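Leave the toaster out

My sister-in-law keeps her toaster in a cupboard. Each morning she lifts it out, makes her toast, waits for it to cool and puts it away again so that the worktop looks clear. I lived in that house for 12 weeks while our own kitchen in Sernlow was being done, and by the second week I had given up toast.

I think the fashion for the bare worktop has gone too far. Breakfast is the one meal most of us make half asleep, and it ought to be the easiest. The things for it should live together, in reach, at the back of the surface where you eat it: toaster, cereal, plates, something to drink from. Fruit too. An apple in a drawer at the bottom of the fridge is an apple that goes soft.

A table is better than a worktop for this, if you have the room. Plates can sit there overlapping – they come to no harm – and the toaster goes at the back.
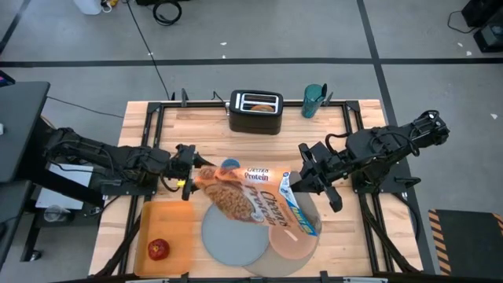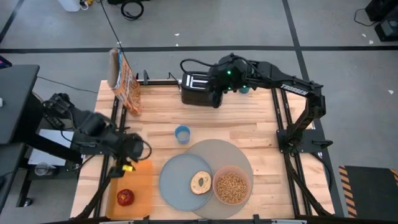 What about the mess?

Tetteh Owusu, who fitted our kitchen, wanted to sell us a Malletti cabinet with a roll-down door to hide all of it. It cost 920 pounds and would have taken up almost a third of the wall. I asked him what he had at home. He said a shelf.

The usual complaint is crumbs, and crumbs are a fair complaint. They need a cloth and 30 seconds. Cereal is worse if you leave the bag open, so fold it down and peg it. I don't decant mine into jars. The packet tells me what it is and when it goes off, and a jar does neither.

I would put away the blender, the scales and anything else used less than once a week. The toaster is used every day in our house, often before 6 in the morning, and it stays where it is.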